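Week 5 handout: Why Your Old Stuff Ends Up in a Drawer

Hi all! Last time I rambled about landfill fees and ran out of clock, so today we pick up with household electronics and what makes people hang on to them. I've got a drawer like this myself (two dead phones, a charger for something I no longer own).

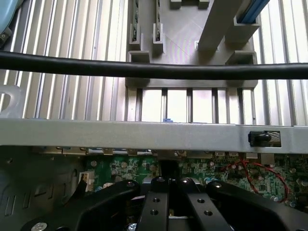
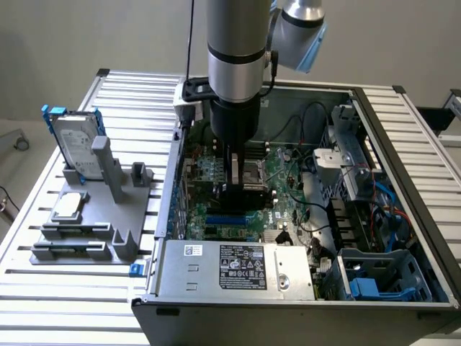
Second picture: a desktop tower on its side, with the motherboard inside it.

Okay, the Brelstead survey. They mailed out 800 forms and asked one thing I love: "What are you waiting for?" Most folks wrote some version of "I might need it." Economists call that option value, and it's on the quiz, so learn the term!

Then compare the Nirnora drop-off plan, which paid 10 dollars an item, with the Skoryk one, which paid nothing but picked up at the curb. Guess which I'd use. Think about the cost of your time, too, and bring me a number.

For next class: read chapter 12, skip the appendix, and write half a page on a thing you can't throw out. Due 16th February, on paper please, my inbox is a mess.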